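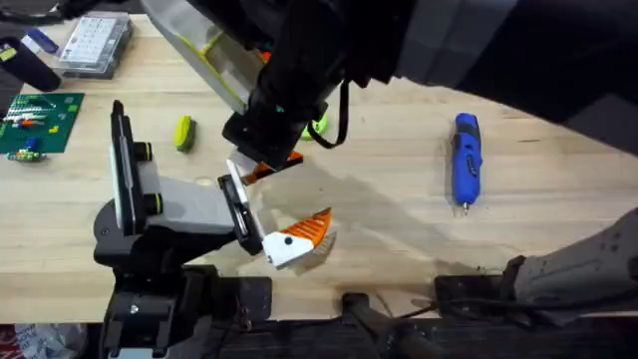

Pantelis Tsoukalas

Gough Sculpture Records

Version of 9 March 2023

Contents

One table of 2471 rows, each a carved or cast work shown outdoors at the Gough sculpture park. A second, smaller table lists the 44 artists. Both are UTF-8 CSV with a header row.

Fields

work_id, title, artist_id, year_shown, material, height_cm, plot, source

Material is copied from the printed show list. "Serpentine" and "green serpentine" are kept as separate values. Height excludes the base, except in rows where base_incl is set to 1. Missing heights are blank, never zero.

Sources

Show lists from 2000 onward, typed in by Thanasis Tzanetos and me. Earlier shows were held at Saka and are left out. The August shows have the best coverage. Winter loans were often listed by hand, and over 300 rows still have no plot.

Known problems

Artist names changed spelling between lists. We merged them where the artist confirmed it and left the rest alone. Untitled works by the same artist in the same year may be duplicates. Prices were removed at the request of the Stimel gallery.

Use

Free for teaching and research with credit. Catalog photos belong to the artists and are not included.

Corrections

Send the work_id and a scan of the list page. Fixes go into the next version.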